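Wemska Push Station

Wemska is a tabletop pushing station for shops that sort and stage small parts by hand. A single straight rod on the arm nudges pieces across a board to where they're wanted – no fingers to adjust, no grip to set up for each new shape.

Stars, hearts, cylinders, cubes: the same blunt tip works on them all, and we love how quickly people take to it.
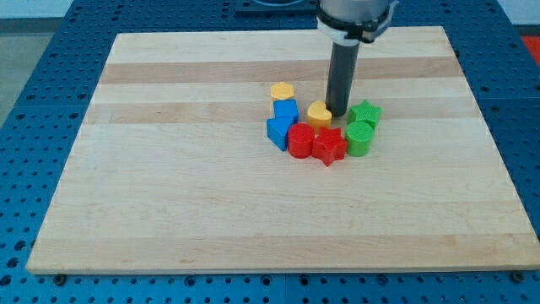

What changes for your crew

At Galbraith, Jeanie Jardine used to line up parts for most of her shift. Now she sets the layouts, checks the trays and trains new hires, and her wrists are a lot happier! Her team kept the hand bench for rush jobs.

Details

Rod length: 400 mm
Layouts stored: 90
Training: one day, on site
Made by Dodeck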